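Chapter 7
Scoring a Task That Has No Proper End

A robot that stacks blocks is easy to mark. The tower stands or it falls, and the student with the clipboard can go home. A robot that serves drinks is a harder case, and much of the literature copes by looking the other way. In this chapter we ask how a two-handed task should be divided into stages, who decides when a stage is over, and what happens to a respectable success rate once somebody does the deciding carefully.

Our running case is the Anmont trial, carried out in July with a policy trained on the Plirley demonstrations. Under the original rule, a run passed if the glass was still upright when the clock stopped, and the policy scored 93 per cent. Under the staged rule of Section 7.3, the same recordings scored 74. The robot took the news well. Its authors needed a little longer. 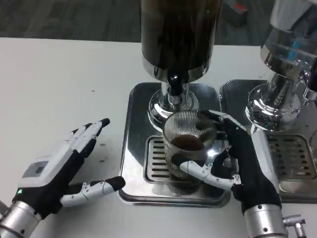

Staged scoring begins with contact. For each stage we write down which hand must be holding something, what it must be holding, and what the other hand is allowed to do in the meantime. The last item gets neglected. During the stage we call "hold at spout", the right hand is closed round the ribbed glass and the left lies open beside the drip tray, and a rule that demanded work from both hands would mark this as a fault. The Nitell rule did just that, and lost 51 sound runs before anyone queried it. We therefore treat an idle hand as a legal state, with limits on where it may rest. Section 7.1 sets out the notation, and Section 7.2 applies it to the Kuipers recordings, which are shorter and better behaved.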